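4.2 Collecting the demonstrations

I'll admit I thought this would be the quick part. The policy network was already training on toy data, the Zulico scene loaded without complaints, and all I had to do was sit down, drive the simulated arm through the sorting task a bunch of times, and hit save. It took me most of December.

The setup is simple enough. I steer the arm by hand with a controller on my desk, the simulator logs joint positions and gripper commands along with the rendered views, and each run from reset to finish becomes one demonstration. I did every run myself, which keeps the style consistent (and also means the policy picks up my bad habits, more on that in 4.4). The wide view in Figure 3 is the one I kept open on my second monitor, mostly because it's the only place where I can see what the elbow is up to while I'm busy worrying about the fingers.

Figure 3. Wide view of the simulated sorting cell in Zulico, with the arm behind the green, blue and yellow bins. 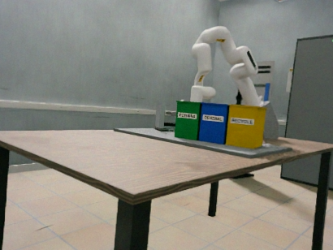

Why not just script the whole thing, one reader of an earlier draft asked, given that the simulator already knows where every object is? You could generate thousands of runs overnight and never touch a controller.

Fair question! I tried exactly that, with a planner called Sasow that we had left over from another project. The scripted runs were clean, fast and all pretty much the same, and the policy trained on them did great right up until something went a bit wrong. Then it froze. It had never seen an arm come in too low and back off, or a grasp that had to be tried again from the other side. My own runs are full of that stuff, so I went back to the controller and kept the wobbly ones.

Not all of them, though. I recorded 102 demonstrations and kept 70. A run went out if I dropped the object off the table, if I let go of the controller to answer the door (yes, more than once), or if I parked the arm for so long that the log was mostly standing still. A retry stayed in as long as the run ended with the object where it was supposed to go. Of the 70 that made it, 50 went to training, and I split the rest between validation and a small test set that I promised myself not to peek at.

The close view deserves its own paragraph, since it carries most of the useful signal. In the wide view a finger is only a few pixels across, and you can't tell a good approach from a near miss. Up close, with the fingers spread over the pegboard and the white fixture off to the right, the gap is big enough for the network to learn something from it. I didn't turn shadows off either. I did for the first 9 runs, to save rendering time, and then found I was steering worse without them, because the shadow on the board is how I judge height. Those runs aren't part of the 102.

Figure 4. Close view with the gripper open above the pegboard.

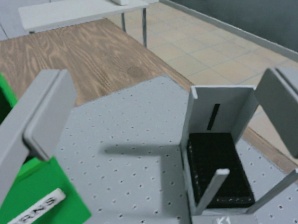 Hegazy

Both views are saved with every step, and both go into the network. I did train one version on the close view alone, and it was fine near the fixture but kept losing track of which bin was which once the arm had swung away. Printed labels didn't help much there, as they are often only partly in view from that close. Color seems to do more of the work, though I haven't tested that properly and wouldn't want anybody quoting me on it.

One last practical note on resets. I move the objects a little between runs and leave the bins and the fixture alone. Moving those too would make for a tougher dataset, and I'd like to get to it, but the Hanen baseline we compare with in Section 5 was trained with a fixed layout and I wanted the two numbers to sit side by side without a page of footnotes.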